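Category: Supporters / Travel & Matchday FAQ

Going to your first away game with the Gekbridge Supporters' Club

So you want to come on the road with us. Great! Away days are the best part of the season, and every year we get a new batch of people who wonder why they waited. These are the questions that land in our inbox most, answered by Hamdia Lemma and Declan Tindall, who run the bus list.

Do I have to be a season ticket holder?

No. Any club member can travel, and membership is open to everybody. Season ticket holders get first pick until Wednesday at noon, then whatever is left opens up to all members. For most games there's plenty left. The Pelkonen derby is the big exception, where our away allocation is 587 seats and they go fast.

What time does the bus leave?

It depends on the distance, but we always meet at the Bramis Street lot 30 minutes before departure. For early kickoffs that can mean a very dark parking lot and a lot of yawning. Bring something warm to drink and you'll be fine by the first rest stop. 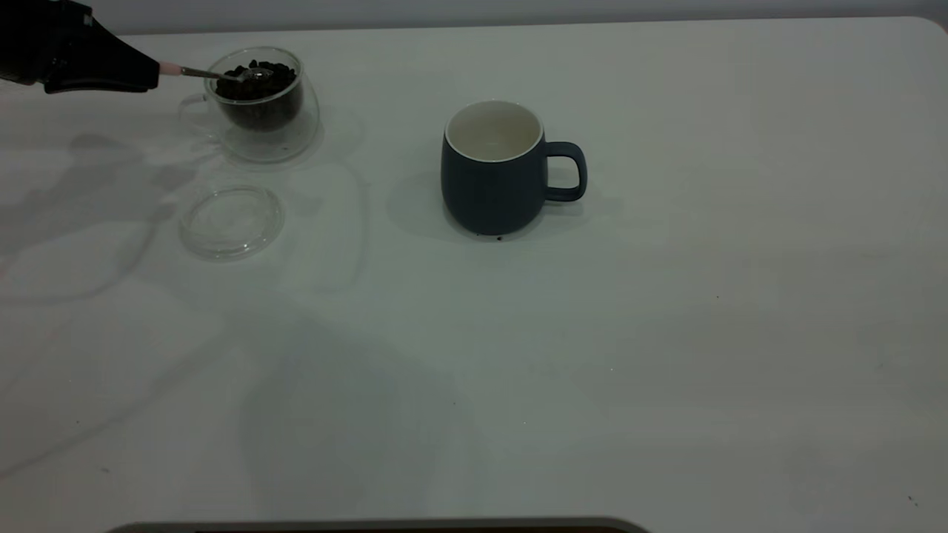

Coffee beans in a glass cup.

How much does a seat on the bus cost?

It's $34 for adults, for every regular league trip, near or far. We set one price for the whole season so the long trips don't scare anyone off. Kids under 12 ride free with a paying adult. Cup games are priced separately, and we post those as soon as the draw is made.

Your match ticket isn't included. You buy that through the club ticket office and we never handle it, so please don't send us money for one!

Where will we be sitting?

In the away end, usually behind a goal. People around you will stand and sing for most of the game, and it's wonderful. If you need to sit, or you're bringing small kids, tell us when you book and Hamdia will point you to the quieter rows. 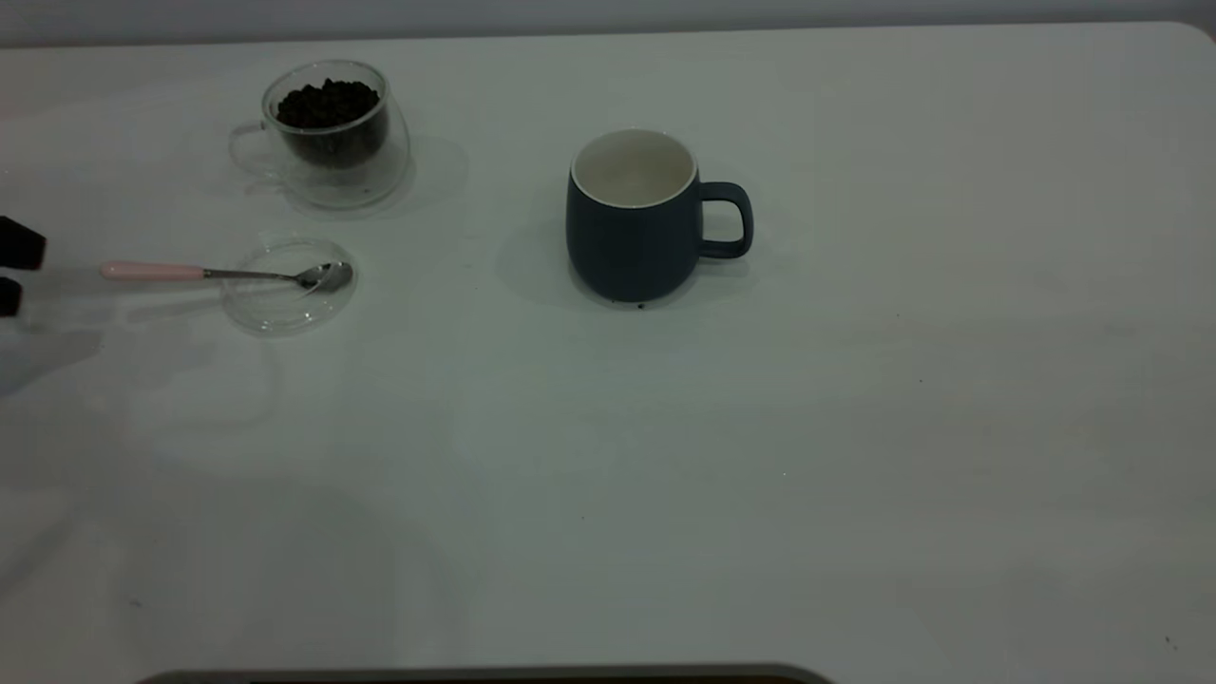 At a few grounds the seat numbers are treated as a suggestion, and at others the stewards check every row. We put a note about this in the trip email, along with gate numbers and the bag rules, so do give it a read on the way.

I don't know any of the songs. Is that a problem?

Not at all! Seija Hämäläinen hands out a song sheet on the bus, and by the second verse of "Up the Gek" you'll be louder than the people who wrote it. The drum belongs to Costel Hoxha. He'll let you have a go on the way home if we win.

Can I bring food and drinks on the bus?

Yes to food, yes to soft drinks, coffee and tea in a cup with a lid. No alcohol and no glass bottles, those are the bus company's rules. Please skip hot fish. We stop once on any trip over two hours.

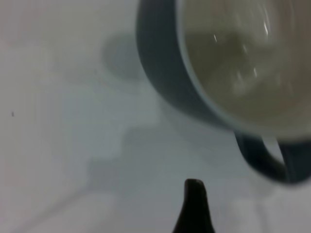
The stop is 20 minutes and the driver really does leave on time — last May we had to circle back for a group still in line for pretzels, and we nearly missed kickoff.

What happens if the game is called off?

If it's postponed before we leave, your seat moves to the new date or you get your money back, your choice. If it's called off once we're on the road, we can't refund the fare, but we do knock half off your next trip.

Can I wear colors in the town before the game?

Nearly everywhere, yes. Ralance is the one place where we ask people to keep scarves in their bags until we reach the ground. It's a narrow walk from the bus park and the police like us to move in one group. Inside, go wild.

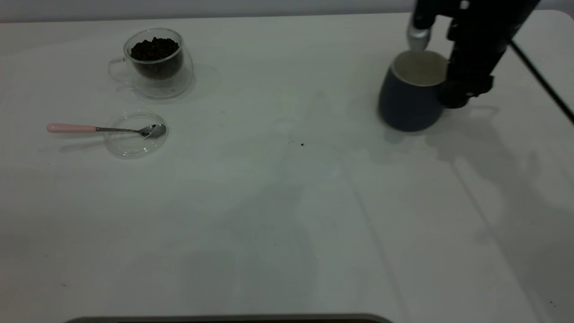

How many people usually travel?

A normal league game brings 300 of us, between the buses and people driving themselves. We ran 4 buses to the last derby. Saimi Toivonen keeps the waiting list, so add your name even when a trip shows as full — spots open up right until the night before.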